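Curkance Tabletop Kitchen Set

Play kitchen pieces for a table or counter
Sold as a set or by the piece
In stock, ships from our Marino warehouse every Wednesday

The Curkance set is for people who want a play kitchen but don't have the floor space for one. Everything sits on an ordinary table and goes back in its carton at the end of the day.

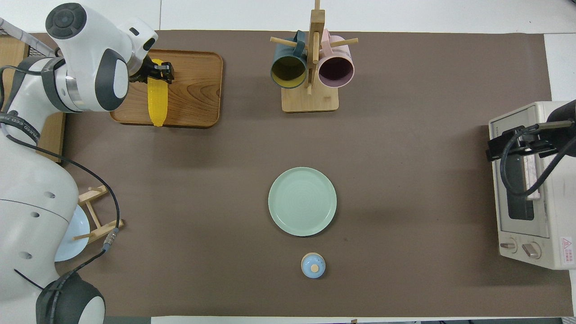 Corn cob, wooden mug rack and brown mat 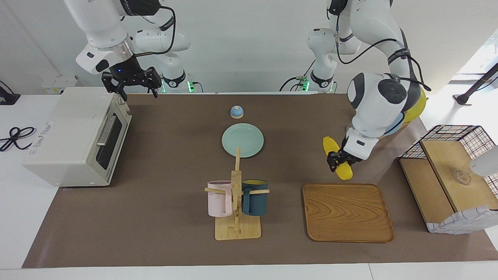
The full set comes in one carton and is packed in 14 paper sleeves. Keep the sleeves if you plan to store the set between uses. The mugs in particular travel better in them.

Mug rack
Light wood, with a square base, a center post and horizontal pegs. The post arrives separate from the base and screws in by hand. Hang the mugs by their handles. If you only have 2 mugs out, put them on opposite sides so the weight is even. Replacement pegs are available, and they push in without glue.

Mugs
One teal with a yellow-olive inside, one pink with a mauve inside. Extra mugs are sold in pairs. Colors in the extra pairs change with each production run, so tell us in the order notes if you need a match and we will check the shelf before we ship.

Plates and dish rack
The plates are pale and flat enough to stack. The small rack is made from wooden dowels and holds them upright on edge. It comes assembled. Please don't soak it. Wipe it with a damp cloth and let it dry standing up.

Tray
Rectangular, with a raised rim, rounded corners and a warm wood grain. Many customers use it as a serving tray in pretend restaurant games, and it is also good for keeping loose food pieces from rolling off the table.

Corn
Yellow, with bumpy kernels molded along the cob. It is the food piece we are asked for most often as a spare, so we keep it as a separate item.

Service bell
Blue dome on a white base. Press the top to ring. It is fairly loud for its size – you may want to put it away at nap time.

Mat
Brown, long enough to cover most of a standard activity table. Unroll it the evening before if you can and put something flat on the corners. It wipes clean.

Toaster oven
Cream white, with rounded corners, a dark glass door and a silver handle. Not included in the set. Please read the separate safety sheet on its own page before you order one for a classroom.

Care
Wipe wood parts only. Mugs and plates can be washed by hand in warm water. No dishwasher.

Shipping and returns
Orders placed before noon on Tuesday go out the next day. Unused sets can be returned within 14 days. Send back single pieces in their own sleeve, with the order number written on the outside.

Schools and day care centers
We take purchase orders. Write to Tiziana Morelli in the Palemmont office with your delivery address and the number of sets. For missing or damaged pieces, contact Raffaele Zuccaro in parts and include a photo if the carton was damaged too.

Related items
Curkance extra mugs, pair
Curkance spare corn cob
Taltus storage crate with lid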